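Turdale 社区换书角 常见问题

换书角是做什么的？

简单说，你带一本看完的书来，再挑一本没看过的走。书不收钱，也不用押金。我们从一个纸箱开始，到现在书架上常年有2000多本，小说、菜谱、旅行指南、绘本、旧杂志合订本都有，每次来都能翻到意想不到的东西，真的很好玩！

在哪里，几点开门？

在 Lisance 大楼一层，从靠自行车棚的侧门进来左转。下午2点开门，晚上8点关灯。四月起天黑得晚，门口的长椅可以坐着看书，欢迎带杯茶来。

一次可以拿几本？

最多5本。带来几本就换几本，绘本不占名额，孩子看得快，多拿两本没关系。

我手上没有书，能先拿吗？

能。在门边的登记本上写一个昵称和书名，下次补一本就行。隔了半年才来补的也有，照样欢迎。

什么样的书不收？

发霉的、缺页的、写满答案的练习册，还有过期的考试大纲。封面旧一点、书脊裂了都不要紧，我们有胶水，也有一群特别爱修书的人。字典和百科全书请先发邮件问一下，这类书又大又沉，架子上现在只剩半层空位。

外文书收吗？

收，而且很缺！目前外文书一共83本，大部分是英文小说，也有一小摞波兰语的，书脊上贴着蓝色圆点。想学语言的朋友可以从绘本入手，句子短，图又多，读完一本特别有成就感。 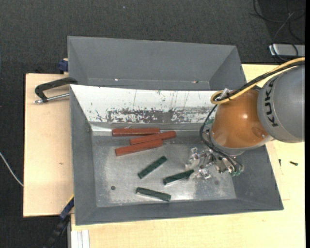 如果你读完愿意写两句感想，请夹一张纸条在书里，留给下一位读者。我们最喜欢的就是这些纸条，有人写“第三章请备好纸巾”，有人画了整整一页的人物关系图，比书后附的那张还清楚。纸条用铅笔写，别用胶带粘，撕的时候会伤纸。

Trilleo 是什么？

是我们用的书目查询页面。输入书名或作者，就能看到书在不在架上、在哪一排。更新是手工做的，一般晚一天左右，所以偶尔会扑空，请多包涵。扑空了也别急着走，旁边那几本往往更有意思。

可以预留某本书吗？

不可以。试过一阵子，预留架堆得比正架还满，后来就取消了。如果你在找一套书里缺的某一册，可以写在求书板上，效果出奇地好，有一套缺了两册的武侠小说就是这样凑齐的。

有读书会吗？

有！每月一次，晚上7点开始，书由上一次到场的人投票选。没读完也可以来，只读了开头也可以来，听别人讲到一半忍不住想回家接着读，这种感觉太棒了。下一本是短篇集，哪篇先读都行。

孩子可以自己来吗？

十岁以上可以，更小的请有大人陪着。绘本区在最里面，铺了地垫，进去请脱鞋。

Wojcik 书架是怎么回事？

就是进门右手边那一排最高的架子，名字是跟着架子一起来的，大家叫惯了。上面放诗集、剧本和地图册，顶层要用梯凳，请踩稳再伸手。

我想捐一大箱书，怎么办？

先发邮件说一下大概的种类，我们腾出地方再约时间。请不要在关门以后把箱子放在门口，下过一次雨，整箱都湿透了，心疼得不行。

书弄丢了要赔吗？

不用赔，换一本你喜欢的来就好。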